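Keeping the Crossing Open: Civilian Movement Under the Forkano Ceasefire
Speaker notes, Saarinen Institute regional security session
September 23, 2020

Opening

Thank the hosts and the interpreters. State that the views given are those of the Wernura Monitoring Office and have been cleared for public use. The written report was circulated with the agenda, and these remarks do not repeat all of it.

The subject is the civilian crossing at Zevo, on the line that has divided the Forkano valley since the ceasefire took effect in April. The military terms of the ceasefire are being dealt with in the next session. If questions on troop positions come up, refer them to that panel.

Background (keep short)

Before the fighting, Zevo was an ordinary road bridge. People on the east bank used the hospital and the secondary school on the west bank. People on the west bank owned fields on the east. The ceasefire text says that civilian movement "shall be permitted." It does not say by whom, at what hours, or on what documents. Most of the difficulties in the report come from that one sentence.

Each side runs its own post, 40 meters from the center of the bridge. Our monitors stand between them during opening hours. They have no power to admit or refuse any person. They observe, they write down what they observe, and they may ask the duty officer for a reason when someone is turned back.

Pause here. Delegates often assume that monitors control the crossing.

What the monitors recorded

During the reporting period the office recorded 148 refusals. The figure covers both posts. It counts persons, and a family turned back together is entered as separate refusals. Figures kept by the parties are lower. The parties count only written refusals, and many are given by word of mouth or by a wave of the hand.

The most common reason stated was an expired or damaged identity card. The civil registry on the east bank was closed for much of the spring and has reopened for part of the week only. A resident whose card ran out during that time had no lawful way to renew it, and could not cross to the registry that was open.

The second reason was early closing. The agreed hours were not kept on a number of days, and notice was seldom given. Patients with appointments on the far side found the barrier down. In two cases the monitors were told that the order had come from a higher command, and no further detail was offered.

Refusals on the ground of security were fewer. The office takes no position on whether they were justified. It does ask that the reason be written down and that the person be told where to appeal.
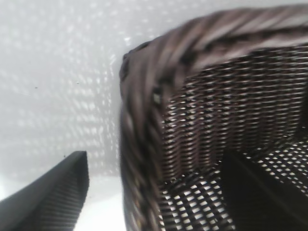
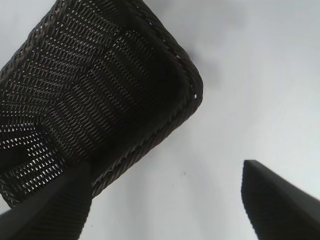 Treatment at the posts

Read this section slowly. It was the part most closely questioned in the capital briefings.

The monitors saw no use of force against civilians on the bridge. They did record long waits without shade or seating, elderly persons kept standing, and searches of women carried out with no female officer on duty. Both commands have been informed in writing. One has replied and has changed its staffing. The other has acknowledged the letter.

Do not say which command replied. The office gave an undertaking on this point, and it holds until the next joint meeting.

Complaints made to monitors are confidential. The office passes on the substance of a complaint with the consent of the person who made it, and removes anything that might identify the household. Delegates have asked for case files. The answer remains no.

Effect on the two banks

Farm work has suffered more than any other activity. Owners of land on the east bank were allowed across for planting on a special list drawn up by the two local administrations. The list was not renewed in time for the harvest. Some fields were cut by relatives, others were left.

School attendance is harder to measure. The west bank school has kept places open for pupils from the other side, and the head's office supplies attendance sheets to our monitors. We are grateful for this. The sheets show gaps that match the days of early closing.

Medical travel is in a better state. A referral letter from either clinic is now accepted at both posts, following an exchange of sample stamps. This took one meeting and cost very little. Mention it as a model for the school and farm lists.

Recommendations

The report makes 9 recommendations. Only the following need to be spoken aloud.

The posts should publish their hours on both banks and give one day's notice of any change, except in an emergency.

Cards that expired after the ceasefire should be accepted until the registry has returned to full service. The office has drafted a notice for this purpose in both languages, and it is attached to the report.

Every refusal should be given on a short written form, with a copy for the person refused.

The farm list should be renewed for each season by a fixed date, and the two administrations should be free to do this without waiting for the full joint meeting.

A female officer should be on duty at each post at all opening hours.

Points to expect from the floor

Funding. The present mandate is paid for until the end of the winter. An extension has been requested and no decision has been taken.

A second crossing. Both banks have asked for one downstream of Zevo. The office supports the idea in general terms. The ground on both approaches would first have to be surveyed for mines, and no survey has been ordered.

Access for reporters. This is decided by each command for its own post. Monitors do not escort the press and do not give interviews on the bridge. Requests should go to the Wernura press desk.

Return of displaced families. Outside the mandate of this office. Refer to the afternoon session.

Close by giving the deadline for written comments on the report, which is the end of the month. Comments may be sent in either language. Hand the floor back to the chair.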